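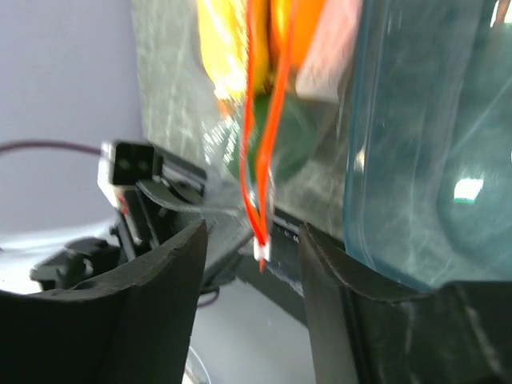
Figure 2. A smudged translucent panel, with a yellow object blurred behind its surface.

4.2 Perceived cleanliness and the choice of display compartment

The second part of the study considers how the surface condition of a display cover influences the decision of a shopper. Earlier work of our group (Petek and Dimitrov) was limited to the price label and the position of the shelf. In the interviews of the first part, however, many shoppers in Stonville spoke first of the cover, and only later of the price. We therefore treat the cover as a separate variable.

By "cover" we mean any see-through or partly see-through sheet that stands between the shopper and the goods. Covers of this kind become dull with use. Fine scratches come from dry wiping, while streaks and finger marks come from daily handling. A worn cover has two effects which should be kept apart. The first is optical: colors stay visible but the edges of the goods are lost, as in Figure 2, so that the shopper knows that something is there and does not know well what it is. The second effect is social. The shopper reads the marks as a sign of how the shop takes care of its goods in general.

The test was done in two shops, Mosteo and Nieto, which are in the same street and sell similar small household goods. In each shop we prepared three compartments with the same goods and the same labels. One had a new cover, one had a cover with light wear, and one had a cover with heavy wear. The order of the compartments was changed every morning before opening. In total 54 shoppers agreed to take part, and each of them was asked to choose one item and then to answer nine short questions. The staff did not know which question interested us most. Data collection finished in February.

The shoppers chose least often from the compartment with heavy wear. This was expected. Less expected was that the new cover and the lightly worn cover gave almost the same result in Mosteo, but not in Nieto, where the new cover was clearly preferred. Zupan, who made the interviews in both shops, suggests that the lighting is responsible. In Nieto the lamps hang low and in front of the shelves, and under such light even small scratches become bright lines. In Mosteo the light comes from the ceiling and is more even. We did not measure the light level during the test, so this explanation must stay open.

The answers to the questions show the same direction. Shoppers who stood before the heavily worn cover used words such as "old" and "forgotten" for the goods, although all goods were from the same delivery. Several of them opened the compartment before choosing — a behavior that was rare with the other two covers. When the compartment was open, the hesitation mostly disappeared, and the item was judged as in the other groups. It seems that the optical effect can be corrected by the shopper in a moment. The social effect is slower to correct, and some shoppers repeated their first opinion at the end of the interview.

Two limits should be mentioned. The wear on our covers was produced by Georgiev in the workshop with fine abrasive paper and a greasy cloth, and it may differ from wear that grows during months of use. Also, the goods were cheap. With a more expensive item the shopper may open the compartment in every case, and then the condition of the cover would matter less. The next section returns to this point with the answers of the shop owners, who were asked how often they replace their covers and what they consider a reasonable cost for it.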